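Stistel Garage Notes
Workshop tips: keeping a hatchback going at home

Most small jobs on a family hatchback can be done in a driveway or a one-car garage with ordinary tools. The tips below come from keeping one car on the road past the point where the dealer in Derthorpe stopped sending reminder cards. Check your owner's manual before you start. Where it disagrees with this page, follow the manual.

Small parts

Screws and clips from interior trim go missing faster than anything else. Before you take a panel off, put a strip of masking tape on the bench and stick each fastener to it in the order it came out. Write next to it where it goes. Door panels often use two lengths of screw that look almost the same, and the long one in the wrong hole can go through to the other side.

For bolts, use old cups or jar lids. One cup per job, not one cup for everything. If you have to leave a job overnight, cover the cups with a rag so the cat doesn't help.

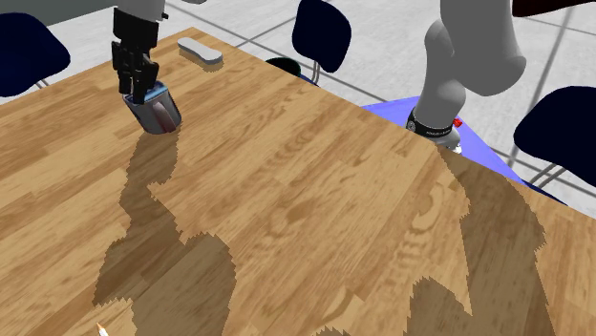
Plastic clips are cheap and get brittle with age. Buy a bag before you begin. I paid 10 dollars for a mixed bag and have used most of it on the wheel well liners alone.

Cabin air filter

On many hatchbacks it sits behind the glove box. Empty the glove box first, squeeze the sides in, and let it drop. Look for the arrow on the edge of the old filter and put the new one in facing the same way. Vacuum the slot while it's open. Leaves and pine needles collect there and make the fan rattle.

If the car smells musty when the fan comes on, run it on high with the air conditioning off for the last few minutes of a drive. A new filter alone won't always cure it.

Wiper blades

Lay a folded towel on the windshield before you pull the old blade. A bare wiper arm that snaps back can crack the glass. The rear wiper is usually a different size and a different mount, so measure it separately. June is when I change mine, after the pollen and before the summer storms.

Rear hatch

A hatch that sinks on its own needs new struts. Replace both at once. Have a second person hold the hatch up, or prop it with a length of lumber that has a rag wrapped around the top end. The struts on ours are held by a small wire clip at each end. Lift the clip with a flat screwdriver — you don't need to take it all the way off — and the strut pulls away from the ball.

Clean the rubber seal around the opening with a damp cloth and wipe on a thin coat of silicone. Don't use anything with petroleum in it. It makes the rubber swell.

The bench

A wood bench top is fine for car work if you keep fluids off it. Put down cardboard before you set a greasy part on it and throw the cardboard out afterward. Old brake fluid will lift the finish, so wipe up drips right away. For dried grease, use a plastic scraper first and then dish soap on a rag, working along the grain.
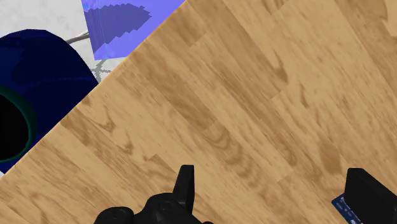 A plank-pattern top with wood grain and darker knots.

Keeping records

A spiral notebook in the glove box works as well as any app. I tried Movomum for a while and went back to paper. Write down the mileage, the part number and what you paid. Our last two entries:

Front brake pads and rotors, Srisuk Auto Parts, 199 dollars
Tire rotation, done at home, 2,415 miles after the previous one

Keep the receipts in an envelope taped inside the back cover. Parts with a lifetime warranty usually need one, and thermal paper fades, so make a photocopy the same week.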